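4 开放日演示:透明容器的抓取与倒水

本章供在开放日或客户来访时操作 Vokier 演示台的人员使用。阅读前应已完成第 2 章的安装和第 3 章的标定。演示台由机械臂、夹爪、腕部相机和 Givari 控制软件组成,出厂时已装入倒水演示程序。

4.1 演示前一天

1. 在控制柜侧面打开总电源,等待 Givari 主界面出现“就绪”字样。

2. 进入“演示”菜单,选择“透明容器”,输入程序号 1329。如果列表中没有该程序号,请按附录 B 重新导入。

3. 检查急停按钮。按下后机械臂应立即停止,旋转复位后界面应提示重新使能。两个急停按钮都要检查,一个在控制柜上,一个在观众围栏的入口处。

4. 用无绒布擦拭腕部相机的镜头。镜头上的水渍干后会留下白斑,不要用纸巾擦。

5. 以低速空跑一遍程序,不放容器、不加水。

注意:空跑时如果关节报警,不要反复按“继续”。记下报警代码,按第 7 章处理。

4.2 场地布置

1. 演示台四周用围栏隔开,观众不得进入机械臂的工作范围。围栏的最小距离见第 1 章表 1-2。

2. 背景板使用浅灰色哑光面。深色或带花纹的背景会透过瓶壁干扰轮廓识别。

3. 关闭正对台面的射灯。顶灯可以保留。

4. 电源插座和接线板一律放在台面以下的防水盒内。

5. 屏幕朝向观众,在 Givari 中选择“镜像输出”,让观众看到腕部相机的实时画面。

警告:演示用水只限清水。不得使用饮料、热水或酒精。

4.3 加水与放置容器

1. 机械臂处于“停靠”位置时才可以伸手进入围栏。停靠指示灯为绿色。

2. 向外瓶加水,水面保持在瓶子的下部。水加得太满,内瓶插入时会溢出。

3. 将内瓶瓶口朝下斜插入外瓶,螺纹颈朝向外瓶底部。

4. 手离开围栏后,按“确认放置”。

5. 在屏幕上检查相机画面。内瓶颈部的螺纹应能分辨,瓶壁上允许有反光条纹,水中有少量小气泡也不影响演示。

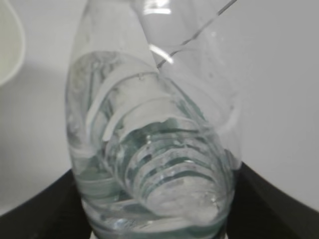 6. 如果螺纹分辨不清,在“相机”页把曝光降低一档,再按“刷新”。仍不清楚时,取下瓶子,擦干外壁后重新放置。

7. 画面合格后按“锁定曝光”。演示过程中不要再改动灯光。

说明:外瓶靠光源一侧的边缘容易发白,与浅色背景混在一起。软件会用另一侧的轮廓补算瓶宽,一般不需要处理。若界面出现“轮廓不完整”,请将光源移远。

4.4 面向观众运行

1. 向观众说明安全事项,请前排观众退到黄线以外。

2. 按“开始”。程序在 3 秒倒计时后启动,倒计时期间蜂鸣器会响。

3. 机械臂依次完成接近、观察、夹持和倾倒。“观察”一步停留时间较长,适合在此时讲解腕部画面。

4. 每轮结束后机械臂回到停靠位置。绿灯亮起后再取放容器。

5. 每组观众不超过 10 人。人数较多时分批入场,两批之间留出擦台面的时间。

观众常问为什么不用不透明的杯子。可以这样回答:透明的瓶子会透出背景,水和两层塑料又会让光线弯折,瓶颈在画面里的位置和实际位置会有偏差,演示的正是软件对这种偏差的修正。讲解词全文在随机资料的 Koutsoukos 文件夹中,可按场合删减。

注意:如有观众要求亲手操作,只可使用手持终端上的“单步”模式,速度锁定在低速,并由一名受过培训的操作员守在急停按钮旁。

4.5 异常处理

夹爪打滑:按“暂停”,等停靠灯变绿后擦干夹指和瓶壁,从 4.3 第 4 步继续。

台面有水:按急停,切断台面电源,擦干后再复位。不要在通电状态下擦拭夹爪的电缆接头。

画面冻结:拔插镜像输出线没有作用,应在“相机”页选择“重新连接”。

瓶身变形:更换瓶子。反复夹持会使薄壁瓶失去形状,建议每次开放日备一批同型号的瓶子。

4.6 演示结束

1. 让机械臂回到停靠位置,按“结束演示”。

2. 倒掉容器中的水,瓶子倒置晾干。

3. 擦干夹爪,检查夹指橡胶垫有无裂口。

4. 导出运行日志。连续运行超过 60 分钟的,还应按第 8 章检查腕部电缆。

5. 关闭总电源,锁好控制柜,钥匙交回 Fidstead 展示厅值班台。

本章修订:2024-05-02,Saeed Shirazi。增加 4.5 节“瓶身变形”一条,更新程序号。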